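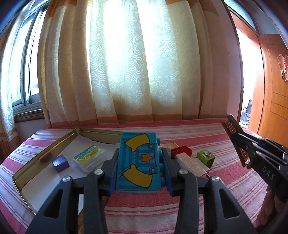 El muro no se mueve por el peso de la tierra, se mueve por el agua que nadie sacó de detrás, objetó uno de los instaladores cuando se le enseñó el borrador de esta sección, y pidió que el drenaje fuera delante de la geometría. Se le hizo caso a medias. El orden de los apartados se mantiene, pero el relleno drenante pasa a ser variable principal y deja de tratarse como condición de contorno.

Figura 2. Bloque de juguete azul con tachones redondeados, sujeto por una pinza negra sobre una colcha de rayas rosas y blancas.

4. Desplome en muros bajos de jardín de bloque en seco

4.1. Muestra y emplazamientos

Muros de contención de jardín, bloque de hormigón colocado en seco, sin mortero, sin armadura. Todos en parcela residencial. Dos zonas: Trarnow (arcilla, pendiente suave, riego frecuente) y la ladera del Irno (arena limosa, pendiente fuerte, poco riego). En total 16 muros y 2.588 bloques vistos, contados por hilada en la cara exterior. Los bloques enterrados de la primera hilada quedan fuera del recuento, no se excavó todo el pie.

Se usan dos sistemas. El primero, Rollgate, con labio trasero: cada pieza engancha detrás de la de abajo y el retranqueo sale solo. El segundo, Ostermann, bloque hueco con pasador, retranqueo según en qué agujero se meta el pasador. Esto último importa más de lo que parecía al empezar. En obra el pasador se pone donde cae, y en un mismo muro aparecen retranqueos distintos, a veces en la misma hilada.

Criterios de exclusión: muros con escalera integrada, muros curvos cerrados (jardineras, alcorques), muros con valla anclada en la coronación. La valla mete empuje de viento y no había manera de separarlo. También se descartó un muro de Trarnow rehecho a mitad de campaña por el propietario, con otro bloque y otra zanja.

4.2. Medida del desplome

Plomada y regla en tres alturas: pie, media y coronación. Puntos repartidos a lo largo del muro, marcados con pintura en la junta para poder volver al mismo sitio. Las marcas de pintura aguantaron mal en el Irno y hubo que replantear varias desde las esquinas; el error de replanteo se suma al de lectura y se da en la tabla de incertidumbres.

La primera lectura se hizo en abril, con el terreno cargado, y la segunda al final del verano. Entre lectura y lectura no se tocó nada. A los propietarios se les pidió que mantuvieran el riego de siempre y lo apuntaran, y unos lo apuntaron y otros no. Donde no hay registro de riego el muro entra en el análisis de geometría pero no en el de humedad.

El desplome se expresa siempre respecto al retranqueo de proyecto, no respecto a la vertical. Un muro que nace inclinado hacia la tierra y acaba a plomo ya ha girado, aunque a simple vista se vea bien. En los partes de los instaladores esto casi nunca consta. Ponen "a plomo, correcto".

4.3. Zanja y base

Base de zahorra compactada en todos los casos según los partes. Según las catas, no. Se abrieron 6 catas al pie, elegidas por accesibilidad y no por sorteo (limitación, ver 4.6). En 2 de ellas la primera hilada apoyaba sobre arena suelta de nivelación, con la zahorra por debajo pero sin contacto directo. La arena facilita mucho la puesta a nivel y por eso se usa. También se lava. En ambos casos el pie había avanzado hacia fuera más que la coronación, justo al reves del giro esperable por empuje.

La profundidad de empotramiento merece nota aparte. La hilada enterrada es lo que frena el deslizamiento, y en jardines ya plantados se tiende a enterrar menos para no cortar raíces. Donde después se rebajó el parterre delantero, por ejemplo para meter un bordillo o cambiar el césped por grava, el empotramiento desaparece sin que nadie haya tocado el muro. Caso claro en el Irno. Sin foto utilizable.

4.4. Relleno y salida de agua

Aquí está casi todo. El trasdós con grava limpia y geotextil da desplomes pequeños con cualquiera de los dos sistemas. El trasdós rellenado con la propia tierra de la excavación da desplomes mayores, y más en Trarnow, como era de esperar en arcilla. El sistema de bloque pesa menos en el resultado que el relleno. Rollgate se comporta algo mejor con mal relleno, seguramente por el labio continuo, pero la diferencia no llega a separarse de la dispersión entre cuadrillas.

Tubo dren: presente en los partes, no siempre con salida. Un tubo sin salida es un depósito. En varios muros la boca del tubo quedaba tapada por corteza de pino o por la propia tierra del parterre, y al despejarla en la visita de un miércoles salió agua en uno de ellos con varios días sin lluvia. Dato anecdótico, se recoge porque cuadra con las manchas de humedad en las hiladas bajas de ese mismo muro.

Geotextil. Mal solapado en las esquinas, bien en los tramos rectos. Cuando falta en la parte superior, la tierra vegetal baja y colmata la grava desde arriba. Proceso lento; en una sola temporada no se ve, y lo que se describe aquí viene de muros con más años encima.

4.5. Coronación y plantación

Las piezas de remate pegadas con adhesivo se sueltan antes en muros con riego por goteo arrimado a la cara trasera. Soltarse no implica desplome, son cosas distintas y en los avisos de los clientes llegan mezcladas. Se recomienda separarlas en el formulario.

En cuanto a la plantación, los setos de raíz densa a poca distancia del remate no muestran efecto medible en el periodo de estudio. Puede haberlo a mas plazo. La recomendación habitual de retirar el seto del muro se mantiene por prudencia, sin apoyo en estos datos.

4.6. Limitaciones

Muestra corta, una temporada, catas no aleatorias. Las cuadrillas no son las mismas en las dos zonas, así que suelo y mano de obra van confundidos y el modelo no puede separarlos. Muros de más altura, con geomalla, quedan fuera y no debería extrapolarse. Faltan ensayos de permeabilidad del relleno in situ; se intentaron en Trarnow y el permeámetro no asentaba bien entre la grava y el bloque. Para la campaña siguiente se prevé dejar un piezómetro abierto detrás de cada muro y leerlo junto con la plomada.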